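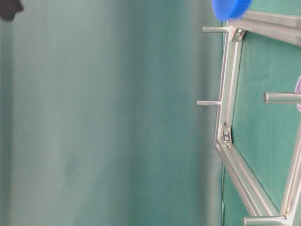
Peg perception talk, Plivodville meetup, 18 minutes plus questions

Slide 1. Say hi, thank Corentin Guillot for the slot. One line on who we are: Joaquín Ibarra, planning and perception on the Carbone stack. Then straight in, no agenda slide!

Slide 2. Why pegs are fun. A metal peg on a metal bar is nearly all highlight and groove. Our first detector loved bracket screws and found pegs everywhere. Pause for the laugh if there is one.

Slide 3. What changed. We stopped asking for "peg, yes or no" and started asking for an axis – a start point, a direction, and how sure we are of each. The planner (Cladinia) takes that uncertainty as it comes and picks an approach along the axis. I love this part, so don't rush it.

Slide 4. Partly hidden pegs. If only the tip shows, direction gets vague. Cladinia can ask for a second view before it commits. Limit is 2 extra views, then it gives up and logs the pose.

Slide 5. Numbers. Whole loop takes around 27 milliseconds on Joaquín's desktop (slower on the laptop, say so). Most of that is the edge fitting. Corentin has a faster version in a branch, merge planned for July.

Slide 6. Jendden replay tool. Live demo, five minutes max. Load the log, drag the slider, turn on the axis overlay. If the projector drops, skip to 7.

Slide 7. Still open: glare, and pegs seen end-on. Ask the room how they handle end-on views – really want to hear this. Leave the repo link up during questions.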